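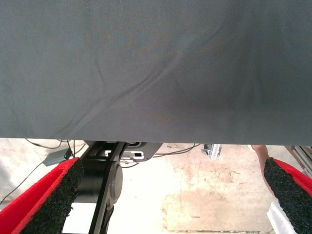

Questions we get about the gray twill

Since we put the twill on the Homstead shelf, the same questions have been landing in our inbox, some of them more than once in a single morning. Marianna Ziółkowski and I sat down with a pot of coffee and went through them properly, and what follows is the result. If your question isn't answered, write to us anyway. We like hearing what people are sewing.

Last updated July 2026

What is twill, exactly?

It's a way of weaving. In a plain weave the threads go over one, under one, all the way across, but in a twill each row steps over a little from the row before, and that stepping makes the fine diagonal lines you notice when you look closely at the cloth. Denim is a twill, and so are most chinos. Once you know to look for the lines you'll start finding them all over your closet, and your family will get tired of hearing about it.

What color is it really? It looks different on my phone.

Slate gray, on the muted side. We've had people call it charcoal and people call it pewter, and I can see why, because twill catches the light along its folds and looks paler there, then goes darker where it lies smooth. Screens add their own opinion on top of that. If you're matching it to a couch or a painted wall, please order a swatch first and carry it around the room for a day, morning and evening both.

Do you sell swatches?

We do! They cost $3 each, and we take that off your order if you go on to buy a length of the same cloth. Kazimiera Ostrowski cuts them herself and writes the name of the cloth on the back, so you won't end up with a drawer full of mystery grays like mine.

My fabric arrived with creases in it. Is something wrong?

Not a thing. Cloth that has been folded remembers being folded, and a long diagonal crease with smaller ones branching off it is very ordinary after a trip through the mail. Hang it up for a night if you have somewhere to hang it. A good many of the shallow ripples will drop out without any help from you, and the stubborn ones can wait for the iron.

How do I iron it?

Use a medium setting with steam, on the wrong side of the cloth. Lower the iron and lift it again, and try not to push it along, especially near a corner. Pushing drags the weave on the diagonal, and then an edge that was perfectly straight when you cut it starts to wander. For a deep crease, lay a damp cotton dish towel over the spot and press through that. Let the cloth cool flat before you pick it up — I know how hard that is when you're eager to get going.

Should I wash it before I sew?

Yes, please do, and wash it the way you mean to wash the finished piece. Allow for up to 3 percent shrinkage in length. Zigzag the raw ends beforehand or you'll be picking threads out of the machine for a week. I skipped all this once on a set of curtains for the back bedroom, and they've hung a little too high off the sill ever since.

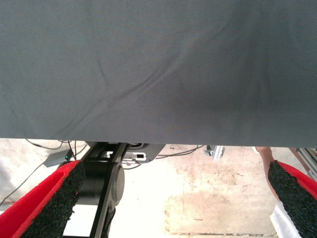 Photo: Homstead

Which side is the right side?

Many people use the side where the diagonal shows more clearly, but you're welcome to use whichever you like better. What matters is that every panel faces the same way. Two panels turned opposite ways can look like two different grays once they're side by side, and that's a sad thing to discover after the hems are done. Put a small piece of masking tape on the back of each piece as you cut it.

How do I get a straight bottom edge on a large panel?

Slowly. Square one end first, then measure down both sides and in the middle, and mark all the way across with chalk before you pick up the scissors. If the panel is going to hang, pin the hem and leave it up overnight before you stitch. A big piece of cloth relaxes under its own weight, and one corner nearly always relaxes more than the other. We like a double-turned hem with a longer stitch, pressed once before sewing and once after.

Can I use it as a room divider or a closet curtain?

That's one of our favorite uses for it. Keep the lower edge up off the floor so it doesn't gather dust and you can sweep underneath. How much fullness you want is a matter of taste. Pulled taut, a single width looks tidy and modern, though every wrinkle will show, while a panel with more gather in it is kinder to those of us who don't iron much.

Will it block the light?

It will soften the light, but it isn't a blackout cloth. For a bedroom, add a lining. The Besano lining is the one Marianna uses, and it goes through the wash with the twill quite happily.

How much can I order, and how wide is it?

It comes 50 inches wide, and we cut up to 12 yards in one continuous piece. Longer than that is possible, but write to us first so Kazimiera can check what's left on the roll.

Can I send it back?

Uncut lengths can come back within 14 days, as long as they haven't been washed. Fold it however you can manage, we really don't mind. Returns go to our Grundcombe address, which is printed on your packing slip.

Which thread goes with it?

Sadowski all-purpose in dark gray. Go a shade darker than the cloth if you're torn between two spools, as lighter thread tends to stand out on a hem.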